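Nesora passes 736 clips of everyday hand tasks

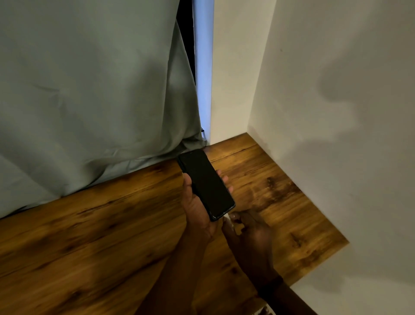
Two hands and a black smartphone at a corner desk, seen from head height.

How do you pick up a phone? Most of us could not say, and that is the kind of question the Nesora project has been chasing since September. The team at Sudeck is collecting short recordings of ordinary handwork, seen from the worker's own point of view, so that a learning system can pick up the small moves people make without thinking about them.

On Tuesday the collection reached 736 clips, and more than 200 of them involve a phone. People hold one in the left hand and reach for it with the right, turn it over, set it down, pick it up again. It sounds dull. Watch a dozen in a row, though, and the differences start to jump out – one person pinches the edges, another lets the whole thing rest in the palm, and a third shifts grip halfway through and can't remember doing it!

"I thought we'd be bored of phones in a week," said Paula Jitaru, who runs the recording sessions. "Now I catch myself staring at people's fingers on the bus."

Everyone who takes part records at home, at their own desk or kitchen table and in whatever light they have. Jitaru is keen to keep it that way. Curtains, shadows on the wall and strong wood grain all give the system something to cope with, and she would like even more variety.

Each clip is then checked by two people, who mark where a grasp begins and ends. If they disagree, the clip goes back in the pile for another look.

Next up are drawers and jar lids, with the first recordings already under way at partner firm Zwahlen. Anyone who wants to join in can sign up at the Sudeck front desk until 4 p.m. on weekdays.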